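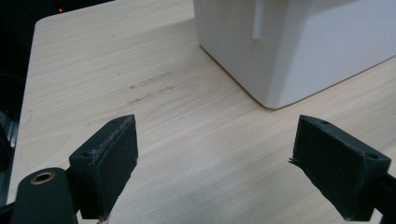 The pale table in the meeting room, with the big white box at one side.

Sturnis Hall users' group, notes from the Wednesday get-together

I said I'd write these up the same evening and then didn't, so shout if I've muddled anything. We started at ten past seven, once the kettle had been found.

Last time's notes
Agreed as they were, apart from the heating bill, which should have said 473 pounds. My typing, sorry!

The table
Most of the evening went on this, and I don't mind, as I'm fond of it. The question was whether to keep the blond table or put the money towards two smaller folding ones. The sewing lot want folding ones (they need the floor for cutting out), the model makers want it left exactly where it is, and I went back and forth all night. It's a lovely light surface to work on and you can find a dropped pin on it, but it's a beast to get through the door.

We had two prices in. Nirkine quoted 533 pounds for a pair of folding tables, delivered. Tollura came back with 1,432 for a matching set with a trolley, and there was a bit of a silence after I read that one out. Tollura is off the list. Nirkine will be asked if they'd let us try one for a week first.

Until then the table stays. Please use a mat for glue and craft knives, and wipe it down with a damp cloth, not the green scourers!

Things left on the table
We'd like it cleared at the end of every session, boxes included. Anything still there on Wednesday morning goes in the back cupboard, top shelf if it'll fit.

Cupboard keys
Hoxha Locksmiths can cut us another two. I'm to ring them. Someone asked if the old key still works and none of us knew, so I'll try it when I'm next in.

Any other business
The biscuit tin is empty again. The June meeting will start at half past six so the choir can have the room afterwards.

We finished just before nine.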